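Viltesus incorpora la alfombra Grutano a su catálogo de textil para el hogar

La referencia se presenta en tres medidas y se dirige a salas de estar y zonas de juego con mobiliario fijo.

Viltesus ha anunciado la incorporación de la alfombra de juego Grutano a su línea de suelos blandos. El producto estará disponible a partir de enero en los puntos de venta de la cadena Cirillo y en la tienda en línea del fabricante.

La gama se compone de 3 formatos y 13 combinaciones de color. El formato mayor está pensado para cubrir la superficie libre de una sala de estar sin retirar armarios ni estanterías. El dibujo se organiza en módulos geométricos repetidos, con una banda perimetral que sirve de referencia para alinear la pieza con la pared.

La variante de fondo crema combina motivos en rojo, coral, azul y amarillo. Según la ficha técnica, el contraste entre fondo y motivo facilita la localización de prendas y objetos pequeños durante la recogida diaria.
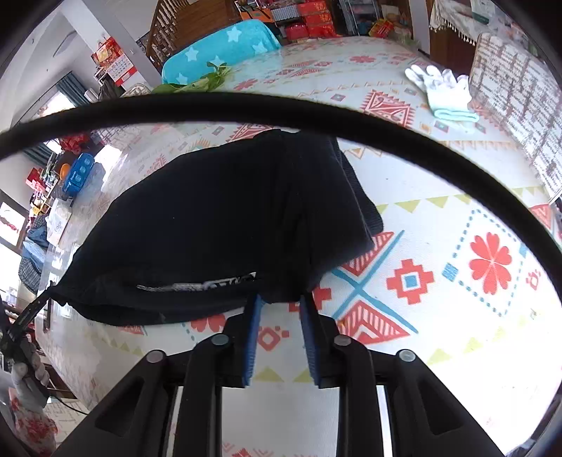 Alfombra de fondo crema con motivos geométricos en una habitación, con una prenda negra doblada, un par de guantes blancos y un cojín turquesa con estrellas.

El desarrollo incluyó un periodo de uso doméstico en 757 viviendas. En 700 de ellas la alfombra permaneció extendida de forma continua y se empleó también como superficie para doblar ropa y clasificar textiles antes de guardarlos. Los resultados se utilizaron para fijar el ancho de la banda perimetral y la escala de los motivos.

«El formato se definió a partir de la superficie libre real de las salas, medida con los muebles en su posición habitual», señala Sharada Unnithan, responsable de producto de Viltesus. «La escala del dibujo se ajustó después, formato por formato».

El mantenimiento consiste en aspirado y limpieza localizada con paño húmedo. Se recomienda enrollar la pieza con el dibujo hacia el interior y almacenarla en posición horizontal. La funda de almacenamiento Rundico se comercializa por separado y es compatible con todos los formatos.

Las fichas técnicas y las muestras de color pueden solicitarse al departamento de prensa de Viltesus.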